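Home | Papers | Fan Studies | Working Notes | About

4 comments | 15 shares

3. How fans read a celebrity wedding post

Okay, so this is the part of the paper I had the most fun with. In the last section I went through how I picked the posts, and now I want to get into what people do with them once they land. My sample is 98 comment threads from two entertainment blogs, Irkell and Riveck, and every one of them sits under a post about a famous couple getting married.

The first thing I noticed is how fast the talk leaves the wedding itself. You'd expect the dress to win (I did!), and it does get a lot of love, but in 44 of the threads the very first reply is about the couple's ages or how they met. People want the backstory. They want to know who introduced whom, which show they were both on, and whether the ex was invited. One reader on Riveck wrote out a whole timeline of the romance, year by year, and then other readers corrected it for days.

I also looked at when people join in. Most of them don't wait for the church photos. They're reading in bed or on the couch with a phone, and they start typing as soon as the headline is up – sometimes before a single picture from the ceremony has been posted. 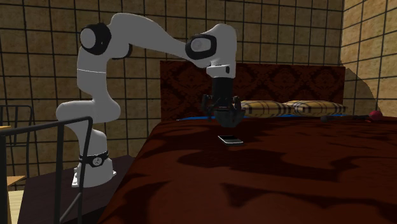
3.1 Guest lists and who gets left off

Guest lists turned out to be their own little sport. In 21 threads, readers built a list together from whatever scraps they could find: a tagged photo, a hairdresser's post, a table card somebody zoomed in on. I coded each name as confirmed, guessed or missing, and the missing ones got by far the most replies. A co-star who stayed home is a much bigger story than a co-star who showed up.

I borrowed the idea of the "absent guest" from the Kwok archive project, where it was used for award shows, and I think it fits weddings even better. At an award show there can be a work reason for skipping. At a wedding, fans read it as personal every time, and they will go back through old interviews to prove it. I'm not saying they're right. I only coded what they wrote, and I left out any claim about a private matter that wasn't already in the original post.
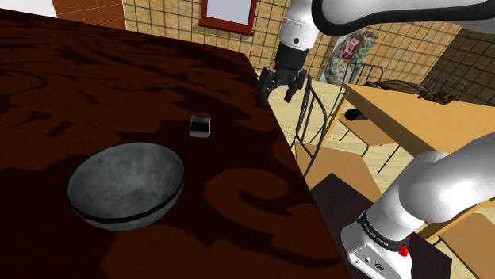 Figure 1.

Reception details were the last thing I coded, and I nearly skipped them, which would have been a mistake. Fans care a lot about the tables. They argue over favors, over the cake, over whether the centerpieces looked cheap, and Florik's readers (I used that site as a small check on my main sample) were the toughest of the bunch. The setting in Figure 1 is as plain as it gets, a gray bowl with nothing in it on a dark table with a reddish-brown swirl, and a look that bare would split these readers right down the middle. Half the crowd would say classy and the other half would say the couple ran out of money. I kept both kinds of comment under one code, "taste talk," and I come back to it in Section 4 when I get to the sponsors.

Posted May 19, 2025

Related items
Section 2: Picking the posts
Section 4: Sponsors, gowns and taste talk
Why fans keep the timeline
Reading the award show comments, March notes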